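Isthorpe Family Room – Play Kitchen and Table Toys
Safety checklist with comments, June round

I've kept to the same order as last time so the two can be read side by side, and I've written rather more in the comments than the form really has space for, as usual. Please do add your own underneath!

1. Table and surfaces

Top wiped down with the mild cleaner and dried – Yes
Edges and corners smooth to the hand – Yes
Table steady when leaned on – Yes, after tightening
Height between floor and table top, 380 mm – Unchanged

Comment: I ran my palm right round the edge twice and found nothing to catch a sleeve or a small finger. One leg had worked a little loose (it's the one nearest the radiator, and it was the same one at Christmas) so I gave it a good turn with the key from the drawer. The white top does show every crumb, bless it, but I'd still sooner have that than the old patterned one, where you could lose half a biscuit for a week. 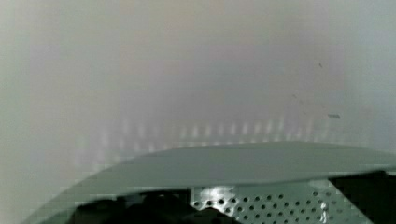 The cleaner itself is back in the high cupboard with the child lock on. We're down to the last 350 ml of the Humell one, so somebody might like to add it to the next order before we run out altogether.

2. Plates and dishes

No cracks or chips – None found
Rims smooth – Yes
No flaking or lifting on the surface – None found
Stacked low enough for children to reach – Yes

Comment: I flexed each plate gently and held it to the window, which is the best way I know of finding a hairline crack. The big round plate is a lovely thing and the children make straight for it, but do keep an eye on the rim, as it gets dropped more than everything else put together. Please don't put any of these in the dishwasher, even on the cool setting. Warm soapy water and a soft cloth will do.

3. Play food

Whole box checked, 26 pieces – Done
Small pieces tried in the choke tester – Done, see below
Caps and tops tugged firmly – Done
Labels flat, with no corners lifting – Mostly
No splits along the seams – None found

Comment: The strawberry is the one I always fret over, being such a little thing, so it had two goes in the tester and a good pull at the green. It passed both times, and I'm happy for it to stay out for the over-threes. The ketchup bottle had its white cap pulled, twisted and pulled again, and it held. I went round the edge of its label with a fingernail too, since a loose corner is irresistible to anyone who has just learned to peel stickers. If you do find one lifting, take the toy out and pop it in the mending tub with a note.
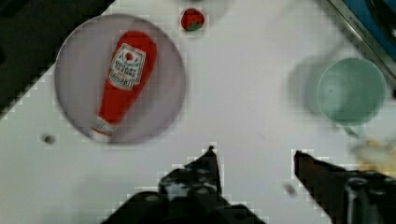
Hsueh adds that the ketchup ought to be washed more often than the rest, as it goes straight into mouths at the toddler session, and asks whether it could have its own line on the form. I think that's very sensible, and I've pencilled it in for the next round.

4. Storage

Toy box lid stays open on its own – Yes
Finger gap at hinge side – Yes
Pollico crate within its marked load, 700 g – Yes, once emptied a bit
Walkway clear in front of shelves – Yes

Comment: The small crate had become a home for all sorts, including wooden blocks that belong in the other room. I've moved those back. Could whoever closes up please have a quick look before switching the lights off?

To do before the next round
Order more cleaner
Fresh washer for the table leg
Separate washing line on the form for the ketchup bottle
Empty the mending tub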